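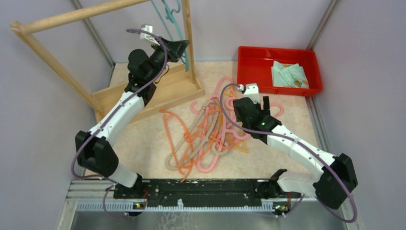 Two arms, one small wooden rack and a heap of hangers still to sort out.

I have 22 hangers on the floor of my closet right now. I know because I dumped them there, told myself I'd get to them after lunch, and then drove over to Wondness to see whether a machine might do it for me someday. (Journalism!)

The chore sounds like nothing. Take a hanger out of the pile, hang it on the rack, go back for another. You've done it half asleep with a phone wedged under your chin. But have you ever really looked at a pile of plastic hangers? The pink ones have fat rounded arms, the orange ones are thin, and every hook wants to grab its neighbor. Pull one and three come along for the ride.

"People always ask me about dishes," says Elaine Nogueira, who runs the home chores work at Wondness. "I'd take dishes any day. A plate doesn't hold on to another plate."

Her team keeps a log of every try, good or bad, and by August 2020 it had reached 2474. I asked how many ended with a hanger on the rack and no help from a person. She scrolled for a while and came up with 800, which I thought was pretty great until she told me most of those were single hangers laid out flat. With a real tangle the number drops to 142. Oh.

And then there's the bar itself! You and I feel the hook bump the wood and we wiggle it over without thinking. An arm has to work out where the hook is while its own gripper is blocking the view, and with teal hangers already up there, the next one has to squeeze in beside them.

So would I buy one? Not yet. I can clear my closet floor in two minutes, grumbling included, and I don't need a rail bolted to anything. But I'd have said never a year ago, and I don't say that now. Elaine wants to try shirts in October, buttons and all. I asked her who hangs up the laundry at her house.

"My husband," she said. "He's very slow, but he hardly ever drops one."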